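Section 4. Kitchen Wall: Hood, Utensils, Cooktop, Sink

Read this whole section before you open the hardware bag. The Berkis instruction sheet in the carton covers the same ground in six drawings, and two of them show the back panel upside down. Where the sheet and this guide disagree, we suggest following this guide, but check the part in your hand before you trust either one.

The carton says 50 minutes. Allow an evening. 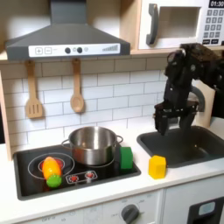
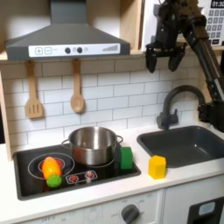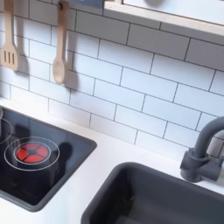
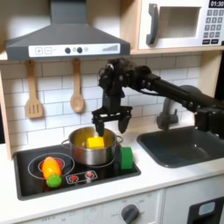
The tile backsplash, hanging spatula and spoon appear in all four views.

4.1 Before you start

The hardware bag is labeled 58 pieces. That figure includes spares, or so the label claims. Ours had none left over, so sort everything into a muffin tin and stop if a size is missing. Replacement screws come from Rorport, the parts supplier, and you will need the part number from the bag and not the one on the carton.

You will need a Phillips screwdriver, a soft cloth and a pencil. The hex key supplied is too short to turn comfortably inside the cabinet. Use your own if you have one.

CAUTION: Do not use a power driver on the side panels. The pilot holes are shallow and the screws will go straight past them.

4.2 Fitting the hood

1. Stand the frame upright against a wall with both side panels attached (Section 3).

2. Slide the duct into the top of the hood until it stops. The sheet promises a click. You may not hear one. Tug gently, and if the duct stays put, move on.

3. Hold the hood against the back panel with the white control strip facing you. The buttons should be toward the left end and the gray bars toward the right.

4. Start both screws from behind by hand, then tighten each a little at a time. If you tighten one all the way first, the hood will sit crooked and you will be backing it out again.

NOTE: The bars on the strip are a printed graphic. They do not show a fan speed, whatever a child may tell you, and they will not light up with fresh batteries.

4.3 Hanging the utensils

5. Fit the hooks below the hood. Finger-tight is enough.

6. Hang the slotted spatula on the left and the spoon on the right, handles up. The order makes no difference to anything, but the spoon hangs a little freer on the right.

7. Swing each one lightly. If it knocks the tile or drops, turn the hook a quarter turn and try again.

CAUTION: The hooks are described on the carton as "child strong." We would not hang anything on them except the utensils. Keep pots on the cooktop or in the cabinet.

4.4 Cooktop and counter

8. Wipe out the counter opening. Any sawdust left in it will hold the cooktop up on one side.

9. Lower the cooktop in from the front edge. Press on the border. Do not press on the burner rings.

10. Set a pot on a burner and push down lightly. If it rocks, lift the cooktop out and wipe again.

The glossy black surface is sold as scratch resistant. It resists a carrot very well. We have doubts about metal pots dragged across it every afternoon, and a felt pad under each one costs next to nothing.

4.5 Microwave shelf

11. Check that the shelf is level before the microwave goes on. A pencil laid on its side will tell you.

12. Place the microwave with the keypad to the right and the curved handle to the left.

13. Open and close the door several times. It should swing clear of the cabinet frame.

NOTE: If your display reads 01:30, leave it alone. The sheet has a full paragraph on setting the time and we could not make sense of it.

4.6 Sink

14. Drop the basin into its opening and fit the faucet behind it. The washer goes under the counter, in spite of the drawing.

15. Try the faucet by hand. A small amount of play is normal.

CAUTION: Keep real water out of the basin. The leaflet calls the counter "wipeable," and a damp cloth is fine, but we would not extend that to standing water along a cut edge.

4.7 Care and claims

Daltton sells a cleaning kit for this kitchen. A cloth and plain water did the same job on the tile panel. Skip the abrasive side of a sponge, especially on the grout lines.

The hinge is rated for 4,000 openings. We don't know who counted, or how hard they pulled. Check the hinge screws every January and again whenever the door begins to droop.

The Lombardi accessory rail is advertised as fitting "most play kitchens." Measure the space under your hood first. If the rail covers the hooks, you will have to choose between them, and the rail is not returnable once the adhesive strip has been peeled.

For the cabinet doors and lower shelf, go on to Section 5.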